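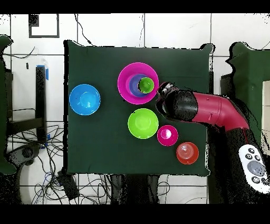
*The red arm at our practice table, with coloured bowls on the green cloth.*

# Call for participants: Bravumura student robot club

The Bravumura club is looking for students who want to teach a robot arm to tidy a table. We work with bowls, plates and cups, and our team enters the household task of the Udau student competition every May. Places are open for the new season and you may apply from any course of study.

## What you will do

The main exercise is called nesting. The members must bring the arm to a bowl, grip it by the rim and put it inside a larger one. It sounds like a small thing, but it needs much patience in the fingers and in the head. You will learn first to guide the arm by hand controller. Later you will write the program which repeats the same movements.

Each member takes part in:

- one practice evening per week, with your partner
- the marking of recordings, where you note each grip and each release
- the building of new table layouts for the other teams

Last season the club made 2,950 attempts, and 556 of them were done by first-year students. 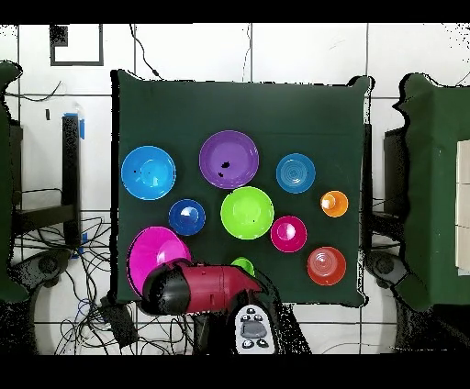 *One of the fuller layouts, with bowls and plates in many sizes.*

## Who can apply

You must be at least 18 years old and be enrolled at a school or college in Beven. Some knowledge of Python is welcome, but it is not a condition. We ask more for regular presence. If you can come only now and then, please wait for the short course in spring.

The fee is 80 euros for the season. Members who cannot pay it may write to Idalina Henriques, and she will answer in private.

## The first evening

1. Come to the Antunes building, second floor, and ask for Amândio Quintela.
2. Read and sign the safety sheet. Long hair must be tied and loose sleeves rolled up.
3. Try one transfer with the arm, from the cloth into the large bowl.

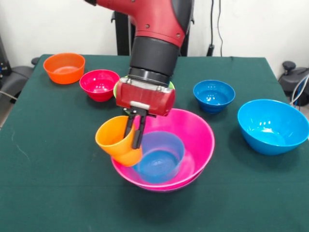

## How to apply

Send us one page in English or Portuguese, where you tell what you study and which evenings you are free. Please do not send certificates. Glória Vilela reads all the letters and will reply to every one. The last day for applying is 19 August 2023.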